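Tray and Basket Tidying: Your Questions Answered

I write a small home blog called Nurero, and ever since I posted my tray-and-basket routine my inbox has been one long string of the same questions (which I love, keep them coming!). So I finally sat down one evening in November with a pot of tea and put the answers on one page. If yours isn't covered, the comments are open at the bottom.

What is the tray-and-basket routine, in plain words?

Okay, so you know how a table collects stuff? A marker, a snack, an eraser, one fork that belongs to no set. I used to carry each thing back to its home one at a time, get distracted in the hallway, and end up with a table that was still messy an hour later. Now everything that's loose goes onto one tray. Then the tray gets emptied into baskets at the back of the table, and the baskets go where they belong when I'm heading that way anyway. It's two small jobs and I can do either one half asleep.

Do I need to buy anything?

Nope! A baking sheet and two shoe boxes will get you through the first week. I'd only spend money once you know you'll stick with it. I started with the lid of a storage tub, and it worked fine except that it was ugly and bent in the middle.

What kind of tray is best?

Light, flat inside, with a rim. The rim matters more than anything else, because markers roll. I have a soft spot for pale colors since you spot small things on them right away, and rounded corners are so much nicer to wipe out than square ones. Crumbs love a square corner. I'd skip anything with a printed pattern too. I had a pretty one with lemons on it and I lost an earring on it for two days.

How big should it be?

Smaller than you think. If it holds everything you own, you'll let it. I want mine to look full with a handful of things on it. My personal limit is four things. When a fifth one turns up, I stop and empty the tray. A fork, an eraser, a marker and a bun is a full load in my book.

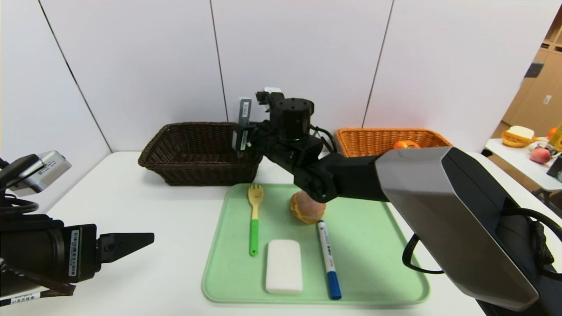

My sister-in-law thinks the limit is silly and fills hers to the rim, and her table looks great, so take it with a grain of salt. But if you're someone who tends to put off the second half of a job (hi, it's me), a low limit really does help. You never end up with a big scary pile, and emptying it takes less time than the kettle.

Should food and stationery share a tray?

I get this one a lot, usually with a slightly horrified tone, ha. My rule is that they can ride together for a minute, but they don't live together. Bread and buns come off first, always, and they get their own basket with a clean cloth in it. Anything inky gets its cap checked before it goes near a roll. If you've got little ones who leave half a sandwich among the crayons, give the food a small plate on the tray and you'll save yourself some wiping.

What about forks and spoons?

Anything that has touched food goes to the sink, even if it looks clean. I don't inspect, I don't sniff, I just take it over there. Picnic-style pieces with colored handles are the ones that wander most in our house, so I keep those in their own jar by the sink where I can see whether one is missing.

Wicker baskets or plastic bins?

Wicker for me, for the table at least. It doesn't slide around, it looks nice sitting out all day, and a dark brown one hides everyday dings. The drawback is that dust gets into the weave. I take mine outside and give the bottom a good smack, then go over it with a dry paintbrush. For bathrooms or anywhere steamy I'd go plastic. I bought a round basket at Lisulov once and it was lovely, but round baskets waste a shocking amount of table. Rectangular ones sit flat against the back edge and leave you room to work.

How do you lay things out on the tray?

Side by side, with the long things all running more or less the same way. I don't measure or fuss over it! It just means I can pick up each piece without nudging its neighbor, and it's much easier to see what's there. Desk things are the best ones to practice on because so many of them are long and skinny. Slim cases go at one end, pens and markers in the middle, and the chunky bits fill in wherever there's room.
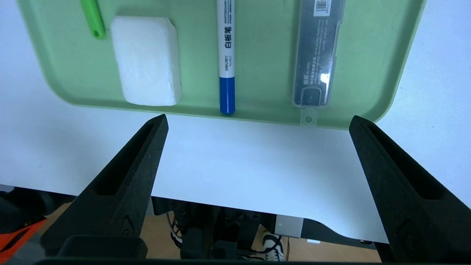
Desk things in a row on the green tray, whiteboard marker in the middle.

Do whiteboard markers get stored flat or upright?

Flat, every time. I used to stand mine in a mug and the ones stored tip-up went faint on me so quickly. Flat in a shallow basket or a drawer has worked better. Push the cap on until you hear the click, and if it doesn't click, that marker is on its way out anyway.

How do I clean the eraser?

Depends what yours is made of, so peek at the package first if you still have it. Mine gets tapped against the inside of the trash can, and every so often I wipe the dirty side with a barely damp cloth and leave it out overnight. Please don't put it back in a closed case while it's damp. I did that and the smell, oh my goodness.

How often do you do all this?

Twice a day, once after lunch and once around 9 p.m. when I'm closing up the kitchen anyway. Some days I miss one. The table survives.

Where did you get your label holders?

The little clip-on ones came from Firetti and the cloth tags from Tang. I bought a pack of 40 tags, which was wildly optimistic for a person with so few baskets, and I'm still using them up on jam jars and gift bags.

Is there a printable?

Yes! It's a single page with the four-thing rule at the top and space to write your basket names. It's been downloaded 2,297 times, which makes me so happy. The link is in the sidebar, and if it won't open on your phone, try it on a computer. I'm working on a kids' version with bigger boxes and will add it to the same spot when it's ready.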